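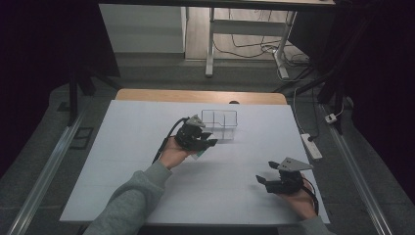
Fig. 1. Small clear basket on a white board, wooden table.

Home Organization, Unit 2: Clear Containers and the Case Against Buying Them First
Instructor: Ramil Lagman
Handout revised Jan 8, 2018

Read before class. Bring one container from home, any kind, with whatever is in it now. Please don't clean it out for us.

1. The claim

Most of the tidying advice you'll run into says that clear plastic helps because you can see what you own. The reading by Wilfredo Belmonte repeats this on nearly every page and never tests it. I'd like you to treat it as a claim. A clear basket shows you its outermost layer. If the outermost layer is rubber bands, then you know you own rubber bands.

Small, thin-walled, open-topped baskets like the one in Fig. 1 do have one real point in their favor: you can drop a thing in with one hand and no lid to fight. Whether the walls are clear or brown matters much less, in my view, than whether there is a lid. Dexter Saludo disagrees with me and will get his 15 minutes.

2. What a plain surface does

Catalog pictures put a container on something white with plenty of room on every side. Look again at Fig. 1 with that in mind. A small basket on a big white board looks like order. Put the same basket on your kitchen counter between the mail and the toaster and it will look like one more thing on the counter.

The board is still worth borrowing as a method. When you sort a drawer, tip it out onto a large light-colored surface, so that small dark items show up. Keep the container on the board too, at the far side of the pile, within reach of both hands. A bedsheet works but it wrinkles and screws get lost in the folds.

3. The Runton exercise

Last March the Runton evening group sorted one junk drawer per household and kept a tally. The fullest drawer, from the Abella house, held 309 items. Amado Abella had already bought baskets for it, and they didn't fit the drawer -- he had measured the front and forgotten the runners. Rogelio Abella did the second round with two cut-down cereal boxes and finished sooner.

I don't want to make too much of this. It was one drawer, and the second round is always faster. But it should bother anyone who thinks the basket does the work.

The Cerkero catalog, which several of you brought up in Unit 1, lists some 2,000 storage products. Ask yourself what kind of drawer would need them.

4. Order of work

Empty the drawer completely.
Group by use. Size and color come later, if at all.
Remove what doesn't belong in the room.
Leave the groups in the open drawer for 31 days, loose or in scrap boxes.
Then measure the inside, front to back and side to side, and the height with the drawer closed.
Buy, if you still want to.

Almost everyone skips the fourth step. I have skipped it myself and own a stack of Jelluver trays as a result.

5. For discussion

Does a container with no lid stay tidy, or does it just fill up faster? Bañez argues the second (pages in the packet), on thin evidence. Come with a case from your own home, and say how long you watched it.

Written work: one page on a container that failed. Hand it in at the start of Unit 3.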